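The Trial Period

I had the Plukura hands on trial. 20 days, then they bill you. You wear them, one in each fist, like long black pliers that take notes. You do your chores and the hands learn your chores, and later on (this is the part you pay for) a pair of arms comes out from Whitcombe and does them for you. That was the pitch. $642 down, the rest monthly, cancel by text.

My sister told me to write the review. They knock $154 off if you write the review. So this is the review, or it started as one.

Unboxing

Arrived April, wrong door, the neighbor signed. Two grippers, chargers, a booklet, a card saying Welcome Home. Nice card. The booklet said pick a task you know by heart. Pick a surface. Lay out what you'd normally have out. Don't tidy for us.

So I didn't. Dragged the small table over by the couch cover, left the mat on, left the sunflowers where they were. They're fake, the sunflowers. My mother's. She had them in every room of the Callier house, you'd go to smell one and get dust. The orange bin was hers too, the one with the yellow straps she tied on so she could carry it with her bad wrist.

The task was toys. Put away, take out. I know that by heart, I did it every night for six years.

First night

Started with the frog. You squeeze and the fingers come together, slow, softer than you'd think. Blue pads on the inside. Picked him up wrong way round, head down, and he just looked at the floor with those eyes. I said sorry. Out loud, in my own living room, to a frog.

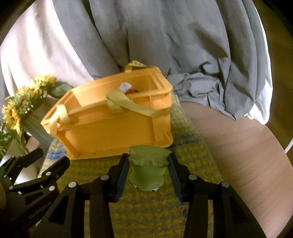 What the booklet says about mistakes

It says leave them in. Page 9. If you drop it, pick it up again. If you hesitate, hesitate. The system benefits from natural behavior.

I read that page a lot. Nobody ever sold me anything before that wanted the hesitating.

So I did it their way. Frog over to the bin. Frog back. Frog back again. My forearms hurt by the second night, put that in the review, they're heavier than the website says. The strap inside the grip rubs. The battery's fine. The app is bad. The app has a counter on it, in green, and it goes up each time you finish a move, and it makes a sound like a spoon on a glass. You can't turn the sound off. I asked. Support said they were exited to hear my feedback.

By the end of the first week I was doing it before coffee.

Things the hands picked up

The website has a page where you see what's been learned. It doesn't show you video or anything, just lines. You reach, a line. You turn your wrist, another line. You can spin it around with the mouse.

There was a hook in mine. Every single move. Right before letting go, a little hook to the left, a dip, then release. I watched it over and over. Couldn't figure it out. Thought it was a fault, and wrote to Support again, and a very polite message came back saying the hook was mine. Consistant across sessions, they said. Did I want it smoothed?

I went and stood by the table with no hands on. Just my hands, I mean. Picked up the frog. Took him over. And there it was, the dip. I was tapping him on the rim. One tap, going in. Goodnight.

That's how she did it. My mother, when she had the kid overnight. One tap on the rim for each of them, goodnight bear, goodnight frog, goodnight whoever. I must have got it from her. I never once noticed I had it. The kid's in a dorm now and doesn't call much, and doesn't say goodnight to frogs.

I told Support no. Don't smooth it.

The comparison, which they ask for

You're supposed to compare to at least one other product. Fine. My sister has the Zallgate. Zallgate is one arm on a stand, no learning, you pick from a menu. It's cheaper. It's quicker. It put her socks away by color on the first day and she cried laughing and sent me nine messages. If you want socks put away get the Zallgate. It grabs a thing and drops a thing. It drops everything exactly the same.

Plukura is slow and the app is bad and it cost me most of a paycheck. Fit and finish, good. Pads good, they'll hold something soft and not crush it. Instructions, ok. Three stars, I had down. I had three stars typed in.

Last night of the trial

Counter said 1,009. I only meant to round it off or something, I don't know what I meant. Table still by the couch. Flowers in the green vase, the leaves hanging down all over. I put the frog down on the rug, next to the tray, and held both hands open a while. The fingers just waiting there. They don't hurry you, I'll say that.

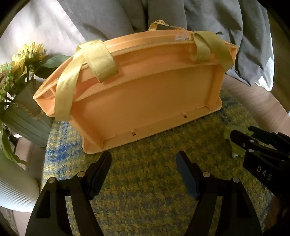 Day 21

They billed me. I let them.

The arms come from Whitcombe in a crate, two men bring it up, they don't want coffee. One of them asked what I'd trained it on and I said toys and he looked around for the kid. I said it's just me. He bolted the thing down, pressed something, signed his tablet, left.

I put the frog out. Sat on the couch. Shoes still on, I had work in half an hour.

It went for him slow. Wrong way round, head down, same as I did that first night. It carried him over and got above the bin and I thought well, now it'll drop him, they smoothed it, they always say they won't and then they do.

It went a little left. It dipped.

One tap.

I was late for work. I haven't changed the stars yet, they give you til the end of the month. Somebody should still fix that spoon sound.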